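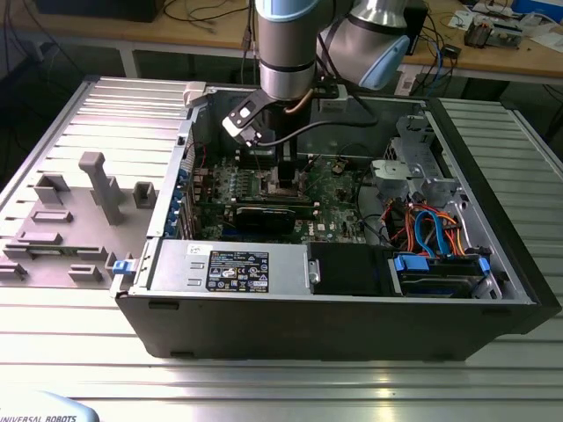
3.2 What we keep, and what we take out first

I should say at the start of this section that I like old desktop towers, and that this has probably coloured how we do things. They open without a fight, the parts are big enough to get hold of, and somebody at the factory clearly thought about the person who'd have to go in later. Laptops got their own section (3.1) and I was glad to finish it.

Over the year the Pirkine workshop took in 456 desktop machines, nearly all of them from office clear-outs, with a great lump of them landing in December when people empty their cupboards. We logged 2,623 parts from them. A part, for our purposes, is anything that could go on a shelf and be used again by itself: a memory module, a drive, a power supply, a graphics card. Cables we weighed by the boxful and left out of the total. Screws went in a jam jar.

Every tower goes on its side with the panel off, and the panel stays on the bench next to its own case. We used to stack them all against the wall and it was a misery, as two panels from the same maker can look like twins and then refuse to clip on (I lost most of a morning to this once, and I'm still cross). The molehill of plastic fittings inside a panel differs from model to model far more than you'd guess from the outside.

Then we work in a fixed order. Memory comes out first, then any card, then the drives, and the power supply last of all. Our first draft of the procedure had the power supply going first, to make room, but its leads run all over the place and we ended up tugging at things we hadn't meant to touch. Memory first is so much nicer! The clips at the ends of the slots want a firm push outwards and the module lifts by itself a little, and after that it's straight up and into a bag.
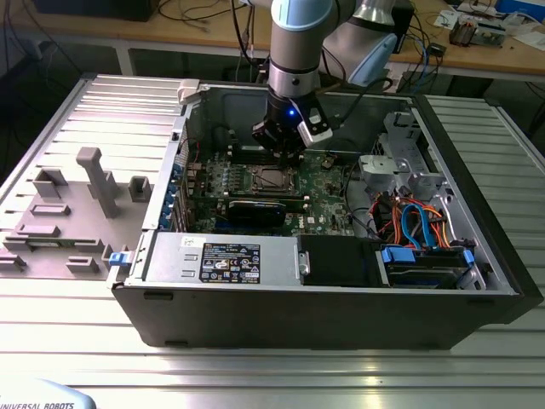
Siobhán Mac Carthaigh read an early version of this section and objected to the order, saying that she would always have the drives out before anything else, because the drives are where people's letters and payslips are and she didn't want them sitting in a half-stripped case over lunch. I think she's right about the worry. We've kept memory first all the same, but no case is now left on the bench at break time with a drive still in it, and the drives go straight into the locked Istovau cabinet (Section 5 covers the wiping).

Figure 2. Desktop tower on its side with the side panel removed and laid flat to its left.

Labels deserve a word too. We copy down whatever is printed on the power supply before it leaves the case, and we do the same with the maker's name on the board. Of the two record sheets we tried, Rerkus and Obi, the second was much the better, mainly for having one big box for remarks where the first had 13 tiny ones. People write more in a big box. They write "smells of coffee" and "fan a bit gritty", and I've found those notes more use than the tidy codes when it came to deciding what should go back out of the door. The codes are listed in the appendix for anybody who wants them.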